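Week 7 notes: When the arm lets go (and when it doesn't)

Anevwood Technical College, Introduction to Laboratory Automation
Revised Nov 3, 2019

Welcome back, everyone, and thank you for the thoughtful write-ups on homing and calibration. I read them all on the train and enjoyed them very much, even the one written mostly in pencil. This week we leave the tidy part of the course behind for a while and spend our time on faults, and one fault in particular, which cost the teaching lab most of an afternoon in October and taught me a fair bit I should have known already.

Please read these notes before the practical. You don't need to memorize anything, but you do need to be comfortable with the stop procedure in section 4, and I will ask each pair to walk me through it before the arms are switched on.

1. What happened in October

The job was a simple one. The left arm was to pick up a small glass cup, carry it to the kitchen scale, set it down on the weighing platform, let go, wait for the reading to settle, and take it away again. We had run this cycle 165 times over the term using the Plornis control software, with glass that had been measured beforehand, and we had grown rather fond of it. It's a nice thing to watch.

On the next run the arm came down over the scale and kept going after the cup had touched the platform. It wasn't fast and it wasn't dramatic. The reading climbed, the display went to its overload message, and the cup cracked around the base. The arm then opened its gripper exactly as programmed, went back up to its rest position and reported a successful placement. I want you to hang on to that last bit, as it's the part I find most troubling. A broken cup on an overloaded scale went into the log as a good run.

The student at the keyboard pressed the stop, but only after the arm had finished. I don't blame them at all. The screen was green and everything on it said things were fine, and we are all inclined to believe a screen.

2. Why it happened

We found two causes, and either one by itself would probably have gone unnoticed.

The first was the scale. It had been swapped that morning for a taller one, and the placement height in the program had been taught on the old one. The difference was 4 millimetres. That doesn't sound like much, and if you were putting down a sponge it wouldn't be, but a rigid arm holding a rigid cup over a rigid platform has nowhere to put those millimetres except into the glass.

The second was the contact limit. The arm is supposed to stop descending when it feels more than a set push from below. Someone had raised that limit earlier in the term, for a stiff lid exercise in the Rastogi workbook, and it was never set back. The value was saved in the shared settings file, so every program on that bench picked it up, including ours. (I say "someone". It may very well have been me. The file doesn't record it, and we have since changed that.)

You'll notice that neither of these is a broken part. The motors, the joints and the gripper were all checked the next morning and all were in good order. Plenty of students come into this course expecting faults to be snapped belts and burnt smells, and we do get those now and then, but far more often it's two reasonable decisions made weeks apart by people who didn't speak to each other.

3. Reading the log properly

A copy of the October log is in the course folder. When you open it, look at the column for vertical force and ignore the status column entirely on your first pass. The status column tells you which step the program believed it had completed. It knows nothing about the cup.

Find the step called PLACE and look at the force just before the gripper opens. On an ordinary run there is a small bump and then it flattens. On the October run it rises steadily to almost 2000 grams, on a scale that was only ever meant to see the weight of a little cup. The old program had no line comparing that figure with anything. The new one does, and your first exercise is to write a version of that line yourselves before you look at mine.

4. Stop procedure for the practical

Please learn this in order. If you're unsure at any point, go back to step one and stay there, and call me over. I would much sooner be called over for nothing.

Step 1. Press the red stop and leave it pressed. Don't reach for the glass, even if it looks as though it will drop. Glass is cheap.

Step 2. Say "stopped" out loud so that your partner and the next bench can hear you. Both partners take their hands off the keyboard.

Step 3. Look at what is in the gripper and what is underneath it. Write down both before anything is moved, along with anything lying loose nearby that the arm might meet on its way out. In the working position below, the left arm has the cup just above the tabletop near the empty scale, while the other arm is held up and clear. Note the beaker on its side to the right as well.

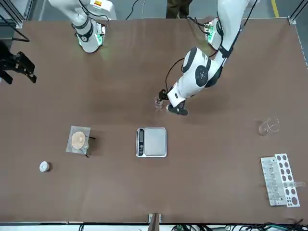
Step 4. Check that people are back from the table on all sides, including the far side, which is easy to forget when you're looking at a screen.

Step 5. Release the stop only when I or the lab assistant is standing with you. Raise the arm straight up in slow mode before you move it sideways.

Step 6. Save the log under your bench number and today's date, and only then restart the program.

5. Before you come to the practical

Read chapter 2 of the Plarkdale bench manual, on teaching heights, and bring a ruler. We'll be measuring every scale by hand, which is slow and a bit dull, but I'd like you to get into the habit while the stakes are small. Closed shoes and safety glasses, please, and tie back long hair.

For your write-up, one page is plenty. Describe a check that would have caught the October fault before the cup touched the scale, and a second one that would have caught it afterwards. Tell me which of the two you'd build first if you only had an afternoon. There are several good answers, and I'm happy to talk yours over at the end of class if you'd like a second pair of eyes before you hand it in.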